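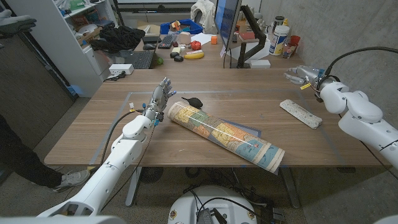 Map roll on the taped table, blue sheet under it, patterned case to the right.

Map station, entry for May

Started after lunch, 2 p.m. Goal for the afternoon was to get the political wall map to stay flat long enough to check it over, and to settle how we store it from now on. It has been kept rolled so long that it wants to be a tube. Notes below are in the order I did things, with a few additions from the evening.

Which map this is. The Langlois political map, paper, printed on one side, pastel countries with black outlines and light blue sea. Inventory number 1187. We have a second one from the same publisher, 602, physical relief, which is the one in the hallway and is in better shape because it has been hanging. Don't mix up the sleeves. The sleeve for 602 is longer and 1187 slides out of it when you pick it up by the wrong end.

Table. Left the light blue tape rectangle where it is. Everything that gets worked on goes inside the tape. The roll fits if it lies on the diagonal, but once it is open it goes well past the tape on the long side, so for the flattening I moved over to the big bench and came back here for the rolling. Wiped the table down first with a barely damp cloth and let it dry before any paper went on it.

Blue sheet. Keeping it under the map. On bare wood the roll wanders as soon as you let go of it, and on the sheet it mostly stays put. It also saves the printed side from whatever is on the table. If someone needs the sheet for something else, please put another one down before you handle the map.

Condition before starting:
Curl at the ocean end is the worst of it. The edges have started to lift away from the roll.
Small tear on the bottom margin, outside the printed border. Old, I think. Repaired once with ordinary clear tape that has gone yellow.
Two soft creases running across the roll, from being squeezed in the cabinet.
Color is good everywhere I looked. No fading on the greens, which I had expected.
Faint pencil marks in the sea areas, somebody's route lines. Left alone for now.

Flattening, first try. Unrolled it face up on the bench, weights on the four corners, left it 20 minutes. Took the weights off and it rolled itself halfway back up. No surprise there. The corners held but the middle of the short edge sprang up first and pulled the rest along.

Flattening, second try. Rolled it the other way, printed side out, loosely, around the big Arnska mailing tube. Held it with a strip of cotton tape tied in a bow, no rubber bands. Left it for an hour. Then face down on clean paper with a board over the whole thing. Much better. The middle lies flat now and only the last bit at the ocean end still lifts.

I did not want to leave it reverse rolled any longer than that. The paper is stiff and the ink side doesn't like being stretched. There was one place near the margin where I could hear it crackle, so I went slower after that. Checked with the loupe afterward and found no cracks in the ink.

Old tape on the tear. Left it. The adhesive has soaked in and lifting it dry will take the surface with it. It is stable and it is only margin. Needs someone with more patience than I had today, and a proper repair tissue. I wrote it on the sheet for 1187 so it doesn't get forgotten.

Checking against the index. The index booklet that came with the map lists 1809 place names. I am not checking all of them. Spot checked one column against the print and every name was where the grid reference said it should be. The booklet is in the cabinet, top shelf, in an Otisora envelope that has nothing to do with maps. Ought to get its own envelope.

Rolling it back up. The map rolls better if you start from the end that curls, so ocean end on the inside. I have been doing it the other way for as long as we have had it, and that is probably why that end is the bad one, always on the outside and always getting knocked. Steps, so that we all do the same:

1. Blue sheet down first, inside the tape.
2. Map face up, ocean end nearest to you.
3. Fold nothing. Start the first turn over a tube, keep the edges lined up for the first two turns, then it takes care of itself.
4. Slow down at the margin tear and press it flat with a finger as it goes under.
5. Tie in two places with cotton tape. Snug, with no dents.
6. Sleeve, label outward.

If the edges start to run off to one side, unroll back to where they were even and start again from there. Knocking the end of the roll on the table to straighten it is what made the little nicks along the border.

Storage. The cabinet is too short for it standing up and it bends when the door is shut, which would explain the two creases. Options I looked at:

Flat on top of the cabinet. Fits, but things will get piled on it.
Hanging, like 602. Needs rails top and bottom, and there is no free wall in here that long.
Lying on the long shelf in the back room on two padded supports. Best of the three. Measured the shelf and it clears at both ends with a hand's width to spare.

Going with the shelf. The supports can be cut from the gray foam left over from the Nuven crates. One near each end and nothing in the middle, as long as the map is on its tube. Without a tube it would sag and we would be back to creases.

Second desk. Keyboard, laptop and the rest stay over there, and nothing to drink on either table while a map is out. Eat the banana or take it home, a soft one near paper is asking for trouble. Small things such as cases and mice should go over to that side too before unrolling. A map coming open by itself will sweep anything light off the table, and I have picked pens off the floor more than once.

Evening, 6:30. Looked at it again. Still tight on the tube, ties haven't slipped. The ocean end is tucked inside now and I can't see how it is doing without opening it, so I am leaving it alone.

To do:
Cut foam supports and move 1187 to the shelf.
Proper tube. The Arnska one is fine for width but it is plain brown board and shouldn't be against the paper for good. Wrap it in tissue until we have a better one.
New label for the sleeve, larger number.
Own envelope for the index booklet.
Repair tissue for the margin tear — ask before ordering, there may be some in the bindery drawer.
Open the map again in a couple of weeks, look at the curl, and write the result under this entry.
Decide on the pencil lines. I would keep them — they are light, they don't cover any names, and someone took care over them.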